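The Sneaker That Wouldn't Die

I own one pair of running shoes that I would save from a fire, and I have not run in them for six years. They're gray, or they used to be, and the left heel has been rebuilt so many times that I'm not sure which parts came from the store. My wife calls them the patients. As in, "are the patients coming on vacation with us?" (They are. They always are.)

I got into sneaker repair the way most people do, by being cheap. I had a blown-out toe, a tube of glue from the kitchen drawer and a lot of confidence. The glue went hard, the shoe squeaked, and I walked around Pirkstead for a whole July sounding like a screen door. Then a guy at the bus stop looked down and told me, pretty kindly, that I should go see Melquiades.

Melquiades Zavala has a shop the width of a hallway behind the old Vevmont furniture store. There's a bench, a stool, two lamps and a radio that only gets ball games. He took one look at my glue job and laughed until he had to sit down. Then he spent 60 minutes undoing it with a little hooked knife and a hair dryer, and charged me 12 dollars, and I've been hanging around there ever since like a dog that got fed once.

Fixing a sneaker is weirder than fixing a dress shoe. A dress shoe was built by someone who figured you'd be back. There's a welt, there's stitching, you can take the bottom off and put another one on. A sneaker is mostly foam and glue and good wishes. The foam dries out even if you never wear the thing! I've seen a perfect pair come out of the box after years in a closet and fall apart before the owner got to the end of the driveway. Big crumbs of sole, all down the path. It's sad and also pretty funny if they aren't yours.

So the people who do this well have had to make it up as they go. Keith Faulkner, over in Solerthorpe, started out patching wetsuits and still thinks like a wetsuit guy. He'll talk your ear off about stretch. His patches go on the inside, cut round, never square, and he presses them under a stack of old phone books he refuses to part with. Marjan Daneshvar came from upholstery, and you can spot her work by the thread, which she dyes herself in coffee mugs. She did the lining on my patients in a shade of orange I would never have picked. I love it. I take my shoes off at parties to show people.

I asked Marjan what customers get wrong, and she didn't even look up. "They wash them in the machine and then they bring them to me and they say, it just happened."

Guilty. I've done it twice.

There's a swap meet now, too, the second Sunday of the month, in the parking lot behind the Laaksonen bakery. It started with five or six people trading laces and insoles off the hoods of their cars. Last time there were 163 pairs laid out by mid-morning, and I know the number only because Babak Zamani writes every pair down in a green ledger, with the size and what's wrong with it. His entries are wonderful. "Tongue wanders." "Smells of pond." "Left fine, right has given up." You could publish it as is and I'd buy two copies.

I went home from that one with a pair of canvas high-tops, half a size too big, that Babak had down as "no hope." Naturally I took it personally.

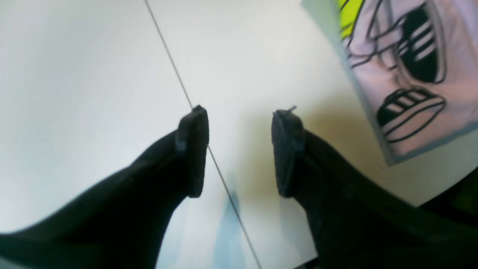
The trick with canvas, Melquiades says, is patience, and I have none, so he makes me do it at his bench where he can watch. You brush off the loose dirt dry. You clean the rubber strip with an old toothbrush. You put cement on both sides and then you walk away, and this is the part where I fall down every time, because I want to squish the two halves together right now, while it's still shiny. He actually turns his stool to block me. We listen to an inning. Then I'm allowed to touch the edge with a knuckle, and if it grabs but doesn't string, we press.

My first try went on crooked. So did my second. Manouchehr Nazari, who rents the shop next door and fixes clocks, wandered in with his tea to have a look and said it had character, and then asked if I'd considered sandals.

The third one held. I wore the no-hopes to the next swap and walked back and forth past Babak's table until he noticed, and he got out the green ledger, found the line and crossed it out with a ruler. Under it he wrote "some hope." I've got a picture of the page on my fridge. The toe on the right one started lifting again last week, so I'm back on the stool Thursday, and Melquiades says to bring the good coffee this time.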